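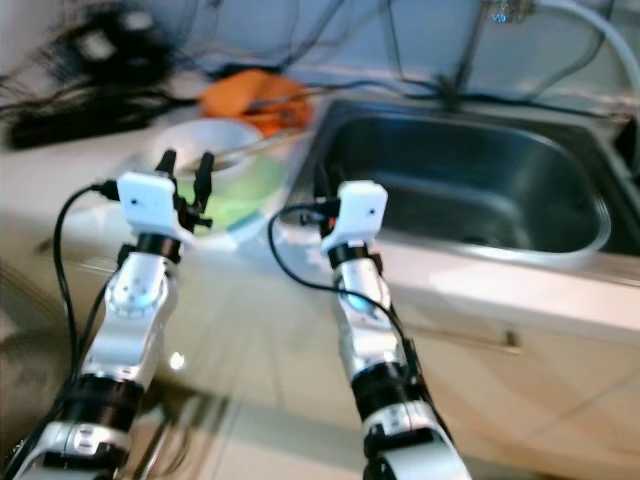 Groscombe Night Desk is a small local newsroom that covers police, fire and the courts in Groscombe and the towns along the river. We started out because the daily paper had stopped sending anyone to the county courthouse, and a lot of us who lived here were hearing sirens at night and then never learning what had happened. In those first months there was no office, and nearly everything we published was written at somebody's white kitchen counter, a lot like the one at the top of this page, with the sink an arm's length away and a scanner turned down low so the kids could sleep. We have proper desks now, over the old Jakeo shoe store on Mill Street, but we still think of ourselves as neighbors who write things down for other neighbors.

Mirko Valentini got the whole thing going. He had covered courts for 11 years at another paper, and he began by mailing a one-page letter to people on his own street, telling them how a burglary case they'd all been talking about had ended. They passed it around, and people on the next street over asked to be put on the list, and by April he was spending more on stamps than on groceries! Inmaculada Marín joined him that summer and talked him into a website, for which his wallet is still grateful.

Today our stories go out every morning at 6, and again in the evening if there is real news to share. We try hard to stay with a case after the first night. An arrest gets a headline almost anywhere, but a dismissed charge or a plea four months later often gets no mention at all, and the people involved have to go on living here.

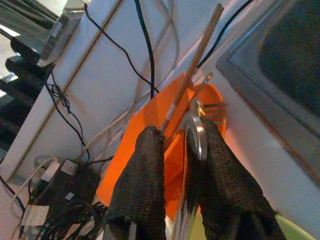 So we keep a running list of every open case we have written about, and Huệ Nông goes through it at the start of each month, calling clerks and lawyers and (very politely) calling them again when they don't ring back. At last check there were 61 cases on it. When something changes, we update the original story and put a note at the top, so that anyone who searches for a name finds the ending along with the beginning.

We are careful with names in general. We don't name people who have been arrested but not charged, and we don't run booking photos unless police are looking for somebody and the public could help. Families of victims hear from us once, by letter or a short phone call, and after that we leave it to them. Thu Trương wrote those rules down in our second year, after some long and fairly loud talks, and they fit on a single sheet that hangs by the door.
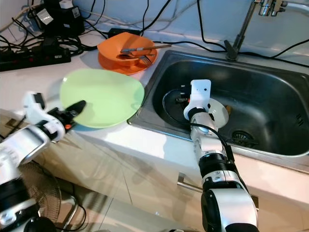

Green plate by the sink, with the orange bowl and plate behind it.

The money comes mostly from readers. About 80 local businesses pitch in too, among them the Lò bakery and Stasix Locksmiths, and none of them sees a story before it runs. Virgil Ardeleanu looks after the books and also drives out to the overnight fires, being the only one of us who is cheerful at 3 in the morning.

We love hearing from people, and that includes people who are annoyed with us. If we got something wrong, please write or call, and if you'd like to come by and say it in person, the door at the side of the building is open until 5 and the stairs are steeper than they look. 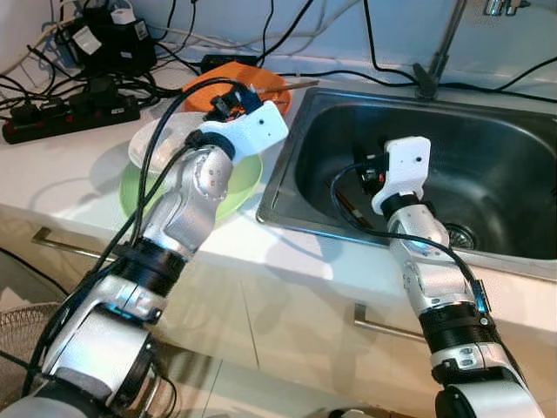 How do I ask for a correction or an update to a story about my case?

Send us the headline and the court paperwork if you have it, by mail or at the office. Huệ will check it with the clerk and write back to tell you what we changed, or why we left the story as it was.

Front Page > Our Newsroom > About Us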